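Revised 9/1/19

## 4. Entering Debts and Building the Payoff Plan

This section covers adding your accounts to Omudeo Debt Planner and creating the first payoff plan. Complete Section 3 (household income and expenses) before you start. You will need the most recent statement for each account.

### 4.1 Add an account

1. Open the **Accounts** tab and click **New**.
2. Choose the account type: card, medical, vehicle, personal loan, tax or other.
3. Type the creditor name as it is printed on the statement. If the debt has been sold to a collector, put the collector under **Current holder** and the first lender under **Original creditor**.
4. Enter the balance without commas or a dollar sign. For a balance of $2,385, type `2385`.
5. Enter the yearly interest rate as a whole number or decimal. For 18 percent, type `18`, not `0.18`.
6. Enter the minimum payment and the due date.
7. Click **Save**. The account shows up in the list with a gray dot until a plan has been built.

**Note:** Joint accounts are entered once. Check **Shared** and pick the second person from the household list.

**Caution:** Do not enter the same debt under both the lender and the collector. The program does not look for duplicates and your total will be too high.

### 4.2 Moving your file to another computer

Plans are stored on the computer where they were made. If you are replacing or repairing that computer, export your file first.

1. Click **File > Export household**.
2. Save the `.omd` file to a USB drive.
3. On the other computer, install Omudeo, then click **File > Import household** and select the file.
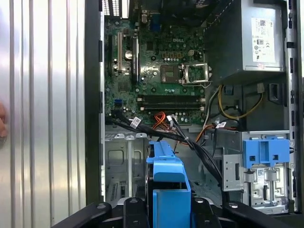

*Desktop computer with the case open. Export before service.*

Your password is not part of the export. You will be asked to set a new one the first time the file is opened.

### 4.3 Build the plan

1. Open the **Plan** tab.
2. Enter the amount you can pay toward all debts each month. It must be at least the sum of your minimum payments. If your minimums add up to $500 and you enter $540, the program has $40 to assign.
3. Pick a method. **Firkau** sends the extra money to the highest rate first. **Sturik** sends it to the smallest balance first.
4. Click **Build**. Gray dots turn green.
5. Look over the month-by-month table. To skip the extra payment in a given month (many users do this in January), click the month and choose **Minimums only**.
6. Click **Lock plan**.

A locked plan can still be changed. Click **Unlock**, make the change and build again. Payments already marked as paid are kept.

**Caution:** The plan is a worksheet. It does not send payments and does not contact creditors. If you have received a court summons or a wage garnishment notice, talk to an attorney before paying on that account.

### 4.4 Print the Pešek summary

The Pešek summary is a one-page list of accounts, balances and holders that you can take to a credit counselor or attorney.

1. Click **Reports > Pešek summary**.
2. Check **Hide account numbers** to show only the last four digits.
3. Click **Print**.

If a balance is blank on the printed page, go back to the **Accounts** tab and re-enter it without the dollar sign.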